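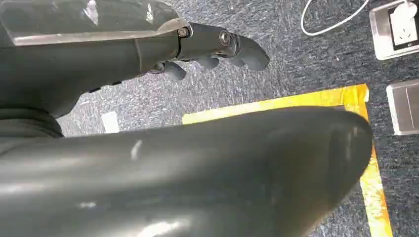 A reader from Latstead wrote in to ask whether the recipe cards could be used for a church cookbook without writing to us first, and the answer is yes, please do, and we would love a copy when it's printed!

Home | Browse | Download | Notes | Contact

# Pladetti Recipe Card Collection

Welcome, and thank you for stopping by. What you have here is a set of typed-up recipe cards, the kind that live in a tin box on top of the refrigerator until somebody moves house and the box gets passed along. We started with one box from Latstead, then a second came from a cousin's attic, and before long there were 41 boxes stacked in the spare room and we figured we had better start typing.

The cards are mostly home cooking: casseroles, pickles, quick breads, a great many bar cookies, and more gelatin salads than you might expect (we have grown fond of them, at least on paper). There's a little bit of household advice mixed in too, such as how to get candle wax out of a tablecloth, and we kept all of that because it was on the cards and it seemed a shame to lose it.

## What's in the folder

- `cards.csv` has one row for each card
- `boxes.csv` tells you which box a card came from, and what we know about that box
- `words.txt` is our running list of odd abbreviations and what we think they mean
- `changes.txt` is where we note corrections, newest at the top

Everything is plain text. You can open it in any spreadsheet program, and if yours asks about the character set, pick UTF-8 or the fractions will turn into gibberish. We learned this with a pie crust.

## The columns

`title` is whatever was written at the top of the card, spelled the way the cook spelled it. If there wasn't a title, we left the column blank. Please don't read anything into a blank, as plenty of cooks knew perfectly well what they were making.

`ingredients` and `method` are copied line by line. Where a card runs the two together in one long paragraph, the whole thing goes into `method`.

`kind` is our own label, and there are 21 of them. We went back and forth over this for most of a winter. Zucchini bread is under quick breads, cheesecake is under pies, and chili sauce is under pickles. If you disagree about the cheesecake you are in good company.

`margin` holds notes added later, in a different pen or a different hand. These are my favorite part of the whole collection. "Too sweet." "Double for Irkora picnic." "Do not make for Dad." One card for lemon bars has almost 16 separate notes on it, some of them arguing with each other, and we typed them in the order our best guess put them.

`stains` is a simple yes or no. It began as a bit of fun, but it's a pretty good guide to which recipes really got cooked.

## How we typed them

Every card was typed once and then read against the original by 2 other people. Where they couldn't agree on a word, we put a question mark in square brackets right after it. Oven temperatures are left alone, even when all the card says is "hot oven" or "not too hot." We didn't fix measurements either, so "butter the size of an egg" is still exactly that, and you'll need to supply your own egg.

Surnames have been taken out of the titles and notes. First names stayed in only when the family that sent the box told us it was fine.

## Things to watch out for

The canning recipes are old, and many of them skip steps that are considered necessary now. Enjoy reading them, but please use a current guide if you plan to put anything in a jar.

The Fagundes box was damp when it reached us, and the bottom halves of several cards are gone. You'll see `[missing]` at the point where the ink gives out. There's a walnut torte in there that I would dearly love to finish, so if your family has something similar with orange peel and bread crumbs, do write.

The collection leans heavily toward desserts. I don't believe people ate that way every night. Supper was probably cooked from memory, and the cake got a card.

## Using and sharing

Free for any purpose, printed or online. A mention of the Pladetti collection is appreciated. Corrections are welcome all year, though we're slow in September when the tomatoes come in.

Print this page | E-mail to a friend

Shares: 16 | Comments: 2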